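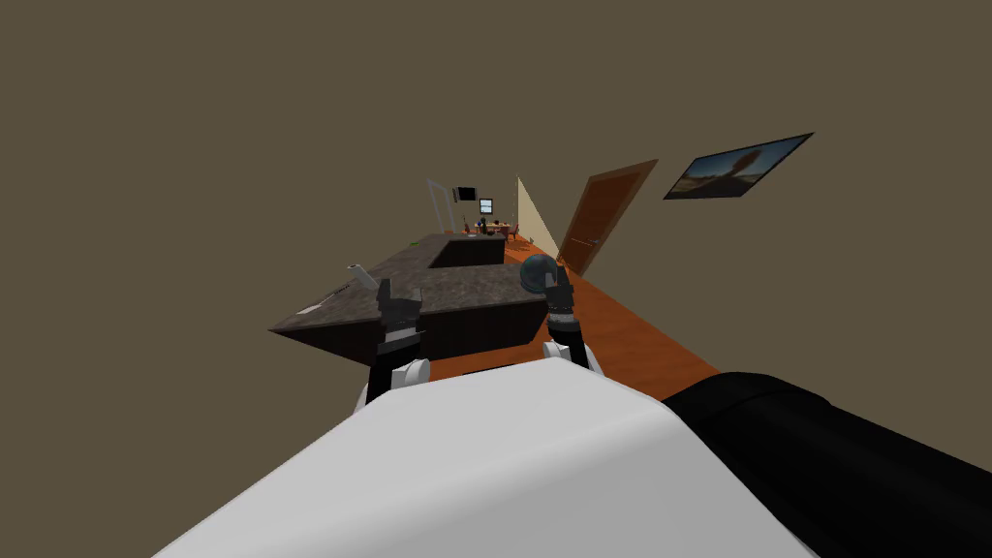

Call for participants: shared cooking and oral history evenings in Trerneck

The Cistby Neighbourhood Kitchen is looking for 15 people who would like to cook together, eat together and record the stories behind their family recipes. The program starts in May and runs on Saturday afternoons, from 2 p.m. until the washing-up is finished. You do not need to be a good cook. You need only one dish that somebody in your family used to make, and the patience to explain it to people who have never tasted it.

What the project is

Trerneck has changed very much since the cannery closed. Many families came to work there from other countries and other provinces, and they brought their food with them. Some of these recipes were never written on paper. They live in the memory of one grandmother or one uncle, and the quantities are things like "a coffee cup of flour" or "enough oil". We want to collect them while the people who know them can still correct us.

At each session two participants lead the cooking and the others help with peeling, stirring and asking questions. We record the conversation at the table with a small audio recorder. Later the recordings are typed out and the recipes are tested again, and the result will be a printed book with the working title Cilladano, after the fish stew that was the first recipe given to us. We intend to print 400 copies. Every participant receives two of them, and the remaining ones go to the schools, the library and the seniors' residence.

Who can take part

You should be 18 or older and live in Trerneck, or have lived here for a good part of your life. Younger family members are welcome as guests on the day when you lead the cooking. We especially hope to hear from people who worked at the cannery or whose parents worked there, but this is not a condition.

It is not necessary to speak English well. I learned it myself as an adult, and I know how tiring it is to tell a long story in a second language. If you prefer to speak in your first language, please write this in your application and we will look for somebody who can interpret at the table. 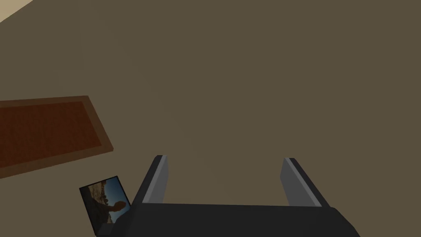 Please tell us also about allergies and about any food you do not eat or do not wish to touch. We plan the order of the sessions with this in mind, and it is much easier to do it early. Meat dishes and vegetarian dishes are prepared on separate days when the group asks for it.

What we ask from you

We ask that you come to at least six of the eight sessions. Before your own session you will have one conversation by telephone, where we write the shopping list together. If you have old photographs, letters or handwritten recipe cards, you may bring them and we will scan them while you wait. Nothing has to be left with us overnight.

Before anything is printed you will read your own pages and you can change or remove what you like. You can also take part under your first name only. The sound recordings stay in the local collection of the library, and you decide if the public may listen to them.

What you receive

All ingredients are paid by the project. Participation is free, and each person who leads a session receives an honorarium of $75. Bus fare is repaid with the ticket, and for people from the upper road we can arrange a shared car — please ask, it is no trouble. 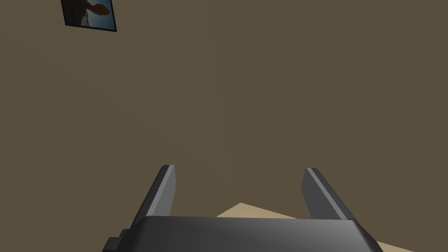
For those who have small children, child care is offered during the sessions in the room beside the library. It must be booked by the Wednesday before, so that the right number of people is there to look after them.

How to apply

Write us one page or less, or leave a spoken message of a few minutes if writing is not comfortable for you. Tell us your name, how we can reach you, which dish you would like to cook and who taught it to you. A photograph of the dish is not needed. If you remember a quarrel about how it should be made, please include it — these are often the best stories.

Applications can be brought to the Cistby front desk or dropped in the green box at the Samuel Street bakery. By telephone you can reach the office at extension 832, on weekday mornings. If more people apply than we have places, we will try to choose a group with different dishes and different ages, and the others will be invited first to the autumn program.

Everybody will get an answer, also those who cannot be included this time.

Cletus Escobedo
Program coordinator, Cistby Neighbourhood Kitchen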